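Folding the Soft Stuff: Our Muslin Cloth Project
Marisol Solís and Liam Lightfoot, 5/26/24 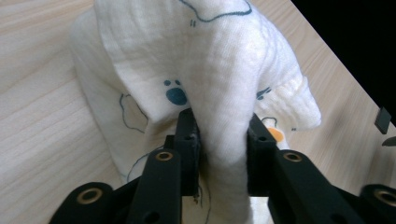

Fig. 1. The printed muslin, picked up near the middle so it makes a tall peak.

Liam and I picked baby cloths for our household textiles project because we figured they'd be easy. They're small, they're plain cotton, how hard could it be? Well, muslin has a mind of its own! The weave is open and crinkly, so it never really lies flat, and every time you smooth one corner another one puffs back up.

We tried two ways of folding. The first was the regular one, edge to edge on the table. The second was Liam's idea — pinch the cloth in the middle, lift it until the sides hang down, then lay it over and fold it from there. I thought that was going to be a mess, but I ended up liking it better (the cloth sort of sorts itself out while it hangs). The stack came out less square, though, and Ms. Marsden noticed right away.

The print gave us trouble too. Ours has little cartoon faces in navy blue on white, and I kept wanting to use them as a guide for where to fold. Don't do that. Once the cloth bunches up, half a face disappears into a crease and you lose track of which way is up. We went by the edges after that and things went a lot faster.

We folded 13 times each way before we got tired of it. If we pick this up again in August I'd like to try a stiffer cloth next to the muslin, maybe a dish towel, and let Ferhat do some of the folding so it isn't just our hands.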